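I met Hậu Lưu at a café round the corner from the Skuvport office, at a table so small that our elbows kept knocking. I had one question written at the top of my notebook: can a machine tidy up after me yet? I'd underlined it twice. Hậu laughed when I showed it — a proper laugh, the sort that makes people look round.

"Ask me about folding a towel and I'll say yes, on a good morning," Hậu told me. "Ask me about your bedroom and I'll say no."

(I hadn't mentioned my bedroom. I took this personally.)

Hậu has spent three years at Skuvport working on what the team calls table clearing, which means picking up whatever people have left lying about and putting it where it belongs. The first attempt was on the shop floor, with a small parts supplier called Rovari, and that went rather well. Boxes came down a belt, all the same shape, and the arm moved them. In its best week it shifted 3,498 of them and dropped three.

"Everyone got terribly excited and said, right, homes next!" Hậu said. "And homes are horrible. A box stays a box. A sock is a different shape every time you let go of it."

So now they teach by showing. Somebody does the chore by hand with a pair of grippers, over and over, and the software learns from the recordings. They have 392 of these for socks alone, and I asked whether that was a lot. Hậu wobbled a hand in the air. The arm still misses, and when it misses it tends to come back with a pinch of nothing and carry on as though it had the sock. 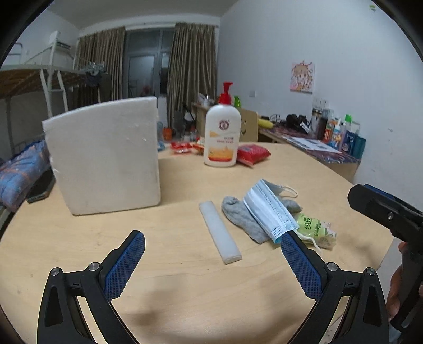 Issue 136

I wanted to know what was hardest, and expected to hear glasses or eggs. Hậu said face masks. "The loops! You pick up the mask and the loop has got hold of something else, and now you're carrying two things and you only know about one." Foam is easy to grip and easy to dent. Thin packets slide.

And would Hậu have one at home? "For the washing-up, maybe in a few years. For the socks I'd still rather shout at my brother."

We paid and I went home to my own floor, where I picked up four socks in under a minute and felt quite smug about it.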